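Inside Dadthorpe's Push to Shorten the Wait for a Bed

Funmilayo Usman, MD, keeps a pad of yellow sticky notes in her white coat, and by the end of most shifts it has gone down by half. On the notes are names of nurses to call back, transport requests that went missing, a reminder to eat. She has been an emergency physician at Dadthorpe General for 8 years, and for the last two she has also led the hospital's effort to cut boarding, the practice of holding admitted patients in the emergency department until a bed opens upstairs.

"I love this problem," she says, laughing. "I know how that sounds! Boarding is miserable for patients and it wears out our nurses. But you can pull on one thread and watch the whole hospital move, and I find that really exciting."

When the project began, Dadthorpe had no shared way to see how long an admitted patient had been waiting. The emergency department had its own board. The inpatient floors had theirs, and housekeeping worked from a printed list that went out twice a day. Usman remembers a night when an empty, clean room sat on the fourth floor for most of a shift while a man with pneumonia spent the same hours on a stretcher beside the supply closet.

"He was so polite about it," she says. "He kept telling me he was fine. He had his coat rolled up for a pillow, and I thought, okay, we have to do better than this."

Her first step was to follow patients on paper. She and Usman Bukhari, RN, the hospital's patient flow manager, picked 217 admissions from a single winter stretch and wrote down the time of every handoff, from the decision to admit to the moment the patient was settled in a room. They did most of it by hand, in the break room, with two colors of pen.

Bukhari had expected the long gaps to come from a shortage of beds. Sometimes they did. In 155 of those admissions, though, a bed had already been assigned while the patient was still downstairs, and the time was going to cleaning, nursing report, or transport.

"I was so happy when I saw that," Bukhari says. "I can't build a new wing. But I can get three departments on the phone, and I can do it today."

The two of them (no relation, in spite of the shared name, and yes, their mail gets mixed up) took the pages to the floor managers in February. Usman was nervous going in. Emergency staff and inpatient staff have a long history of blaming each other for delays, and she didn't want the numbers to land as an accusation.

"We put the timelines on the wall and stopped talking," she says. "People walked up and started finding their own piece of it. One of the charge nurses from the medical floor pointed at a gap and said, 'Oh, that's our shift change, we don't take report then.' She had a fix sketched out before lunch."

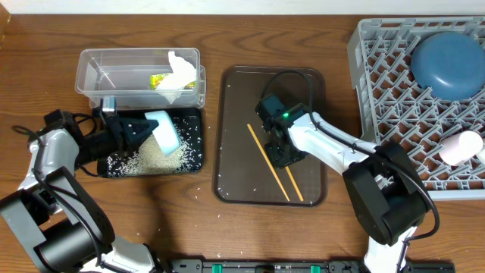

Page last updated in February

That fix became the first real change. Nurses on the medical floor now take a short written report during shift change, with a call afterward if anything is unclear. The old rule of waiting until the new shift had finished its rounds is gone. Usman says some of her colleagues worried that a written report would leave things out, so the form went through several drafts, and the floor nurses had the final say on what it asked.

"Allergies, lines, what's pending, who the family contact is, and one open box that says 'What would you want to know?'" she says. "That box is my favorite thing we've made. People write wonderful stuff in it. 'Likes the door open.' 'Hearing aid is in the left pocket.'"

Housekeeping came next. The twice-a-day list was replaced with a live queue in Morkuvance, the bed management software the hospital was already paying for and using mostly to print census reports. Bukhari spent several weeks working alongside the evening cleaning crew to learn how they decided which room to do first, and he came away with a long list of things the queue had to show before it would be any use to them.

"They knew which rooms had two beds and which elevator was slow," he says. "They knew that an isolation room takes a different cart. None of that was in the system. So we put it in, and they told us when we got it wrong."

Transport has been harder. Dadthorpe shares its transport team between the emergency department, imaging, and the operating rooms, and late afternoon is when all three want the same people. A trial with one transporter assigned only to admissions went well at first and then ran into vacations and a bad flu season. Usman wants to try it again, starting at 3 p.m. and running until the evening rush has passed.

She is also keen to talk about Rana, the hospital's discharge lounge, which opened in a former waiting area near the main entrance. Patients who are ready to go home but waiting on a ride or a prescription can sit there with a nurse nearby, and their rooms can be cleaned in the meantime. It has 8 recliners and a coffee machine that Usman describes as the best in the building.

"I was sure patients would feel pushed out," she says. "Then I went down and sat with them for an afternoon. They were dressed, they had their shoes on, they were chatting. One woman told me it was the first time all week she'd felt like herself."

Does she have a target? The hospital's stated aim is that no admitted patient should spend 24 hours in the emergency department, and Usman thinks that is far too generous. She would rather talk in terms of a meal. If a patient is admitted before lunch, she wants them eating dinner upstairs.

Bukhari is more cautious. He points out that behavioral health patients still wait much longer than everyone else, and that a faster cleaning queue does nothing for someone who needs a psychiatric bed in another county. The pair have started meeting with Flitura, a regional crisis program, to see whether some of those patients could be evaluated outside the hospital altogether. He doesn't expect a quick answer.

"That one keeps me up," he says. "The rest of it we can work on with a phone and a whiteboard. That one needs a lot more people in the room."

For physicians at other hospitals who want to start, Usman has one suggestion, and she gives it with great energy, waving a sticky note. Go and stand somewhere that isn't your department. She spent a morning with transport and another with the bed desk, and she still goes up to the medical floor when she can, usually at shift change.

"You'll meet such good people," she says. "And bring your own pen, they're always out."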